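From: Palton workshop list
Date: 27 Aug 2026
Subject: Re: [palton-workshop] Desktops from the school clearance, memory and processors

On the question of what to do with the desktops:

> We now have 18 of the old desktop towers on the racking at the Rakberg
> unit. I opened a few and they look to be the same board inside, but the
> memory varies and at least one has no processor. Is it worth trying to
> make good ones out of the bad ones, or should the lot go for scrap?
> Also, does it matter which slots the memory goes in? One of them just
> beeps at me whichever way I do it.

I would not scrap them yet. I went through the first few last night and they are better than they look from outside. The cases are scuffed and the fans are full of fluff, but the boards are clean and I found no swollen capacitors on the ones I opened. My guess is that 13 of them will make working machines once the parts have been shared out. The other five can stay on the bottom shelf for spares.

Before anyone starts, please take the mains lead out and hold the power button in for a few seconds. Use the wrist strap. There are two in the drawer under the label printer, and the one with the blue clip is the one that works.

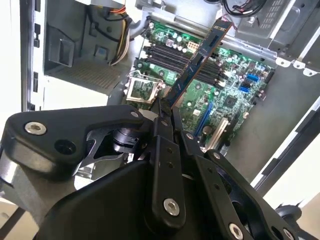
Memory first, then, as it is the quickest thing to sort. Take every module out, even if the machine starts, and wipe the contacts with a lint-free cloth and a drop of isopropyl. Let them dry. On these boards there are four slots side by side, next to the processor socket, with a small pale latch at each end. Open both latches fully, hold the module upright by its ends, find the notch and turn it round if it does not line up with the key in the slot. Press straight down until both latches come up by themselves. If only one comes up, the module is not in.

For the one that beeps, try a single module on its own in the slot nearest the socket, then the same module in the next slot along, and so on. If it beeps in all four, try a different module before blaming the board.

Processors — any board with an empty socket goes to the back of the queue. Please close the lever and put one of the plastic covers on, or tape a bit of card over it. The ones we had in February were left open on the bench and two were ruined.

The Plarnico tester is back on the shelf and will do the power supplies. Write the result on masking tape and stick it on the outside of the case, where the next person can see it. The asset number goes on the same tape. Number 3783 has a cracked front panel but is otherwise complete, so start with that one if you want an easy job.

Mudaliar will take the drives for wiping once we have 17 or more in the crate, so keep them together and do not put any back in yet.

I can do the bench again next week if somebody else can bring more cloths.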